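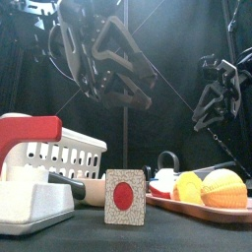 Figure 3. One of the tables from the Funden round.

I came to this study through my own messy worktop, so I've got a soft spot for the question of what people leave next to what (and why it stays there for weeks!). Most tables in our Funden set mix things from different rooms, and Figure 3 is a good case: a white plastic basket with slotted sides sits right behind a red-and-white object, with a fruit tray on the same table. We coded the basket as storage and the tray as food, as in the Florano round, and I'd happily argue over both on a Wednesday afternoon.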